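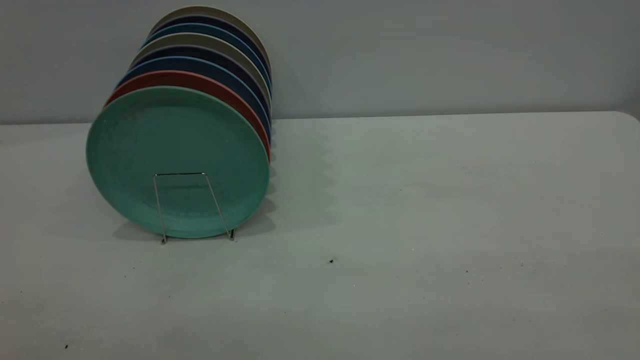 Kasun Gazi wrote in to ask whether a kitchen robot arm is worth saving up for, or whether the whole budget would be better spent on a second dishwasher and a good drying rack. Kasun has 4,000 dollars set aside, a small supper club to wash up after, and a stack of colored plates that has to go from rack to shelf every single night. I love this question! I've been pricing small arms for my own kitchen since April and I have opinions, so get a cup of tea.

My short reply to Kasun was: maybe, but plan the rack before you plan the robot. The long reply is the rest of this page.

Start with the job, and write it down

Before you look at one price, write the job in a single sentence. Mine says "take a dry dinner plate out of the wire stand and put it on the open shelf." If your sentence has an "and then" in it three times, you're looking at a bigger machine and a bigger bill. Putting away plates is a lovely first job because plates in a set are the same size and they stand still. Mixed mugs are much harder, and I'd leave them out of the first year completely.

Then do the job by hand one evening and pay attention to your own fingers. When plates stand one behind another in a stand, you probably pinch a rim, lift, and tilt without thinking. Any gripper has to fit into the same gap your fingertips use. Take a ruler and measure that gap, along with the thickness of the rim and the height of the top edge above the table. Those numbers go on the first page of your notebook, and every seller you talk to should hear them.

Tip: put a plate on the kitchen scale too. Sellers list a payload, and the gripper itself usually eats into it. A heavy stoneware plate plus a gripper can use up a small arm's allowance fast. Ask for the payload with the arm stretched out, in writing.

Where the money goes

This was the part that surprised me. I had always thought of the price of the arm as the price of the project, and it's nowhere near. My own plan looks like this:

Arm: 2,000
Gripper, camera, mounting plate, cables and soft fingertips: 1,761
Spare fingertips and replacement plates: 200

That adds up to 3,961, so on Kasun's 4,000 there'd be 39 dollars left over, which buys a nice lunch and no mistakes. If your total lands that close to your limit, wait a few months or make the job smaller. I'm waiting, and I'm perfectly cheerful about it (the notebook is half the fun).

Yes, replacement plates are a real line in the budget. You will break some. Practice with the cheap ones from the thrift store and keep your good set well out of reach until the arm has put away the same ugly saucer all week without a slip.

Things to ask before paying

I asked three sellers for quotes. Hater sent a tidy price sheet but left the gripper off it, so I had to go back and ask. Bukus quoted the arm and gripper together and put the shipping on a separate line, which made comparing much easier. Marikar lets you rent by the month and takes part of the rent off the price if you keep the machine. For a first-timer I think renting is a terrific way to go, even if it comes out a little dearer in the end.

Whoever you talk to, ask:

What happens if the power goes out while it's holding something?
Can I buy fingertips one pair at a time?
Is the software a one-time cost or a yearly one?
How much clear table does it need on every side?
Who pays the freight if it has to go back?

The yearly software fee is the sneaky one. Multiply it by three before you compare two quotes, and you may find they swap places.

Choosing the rack

A wire stand is a fine thing to plan around. It's light, it's cheap, and thin wire leaves most of the plate open to reach. The trouble is that light things slide. A lift that isn't quite straight will drag the stand along with the plate, and then the arm is reaching for a spot where the rack used to be. Put a grippy shelf liner under the feet, or screw down two little wooden blocks to park it against. Cost: pocket change.

Shiny wire can also confuse a camera, especially under a bright lamp, so ask for a trial with your own stand if the seller has a demo kitchen. Plates with a matte glaze are often easier on a camera than glossy ones. If you're buying a new set anyway, keep that in mind, and go ahead and get the mixed colors. Different colors next to each other can help a camera find where one rim stops and the next begins, and they look wonderful on a shelf.

Leave more table than you think

Tape the outline of the arm's reach on your table and live with it for a week. Cook, serve, pile up the mail. I taped mine beside the sink and had moved it twice before the first weekend. Keep an outlet nearby but away from splashes, and check that the table doesn't wobble when you lean on it hard.

I keep all of this in a binder labeled Tarnano, my name for the project, with the quotes in front and the measurements behind. Kasun has started one too and is measuring plates this week. If you've already bought an arm for kitchen work, send me what you spent on fingertips in the first six months. It's the one number I still can't pin down.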